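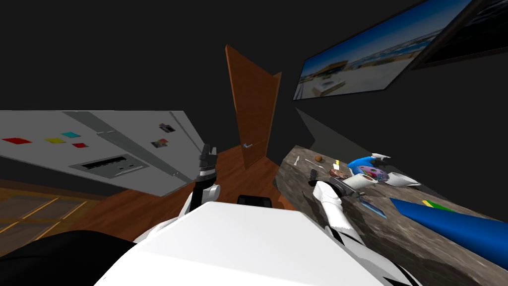 Members of the Mekska shared workshop have moved their two-armed robot build, named Ryu, on to its kitchen stage. The change was posted to the workshop's page on Thursday, January 30, 2020, along with the joint limits and the gripper settings. Work on the project began in December.

Ryu has a white body with two arms, each ending in a dark gripper. At this stage all of the work is done in simulation, in a model kitchen with a refrigerator and a long worktop. The metal version will be built once the arm paths pass the group's own checks.

Tianyou Kang, who wrote the arm control code, set 15 tasks for the kitchen stage. Most are short: reach to a point over the worktop, hold still, close, lift, return. Three use both arms at once, and these have given the most trouble. The path planner treats each arm as an obstacle to the other, and a wide safety margin leaves it with few routes across the front of the body. The margin has been cut to 5 cm for the next set of runs.

The control code is split in two. Vendia handles the paths and Fanda handles the grippers, and the two exchange messages over a local link. Either part can be restarted alone. The last overnight batch gave 984 log files, which are being sorted by task before any further change to the planner.

The finger shape has also been settled. Each finger is a flat plate that tapers towards the tip, so that it can get in beside small items on a crowded surface. Drawings are held in the workshop's shared folder, and the plates will be cut there on the small mill.
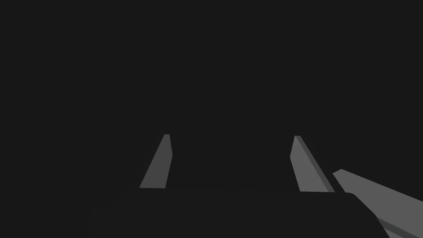
Can the same control code be used on the real arms?

Most of it can. The path code stays as it is, but the gripper code needs a new layer to read the motor current, and the joint limits will have to be measured again on the finished arms.

The bench for the metal build is booked from next month.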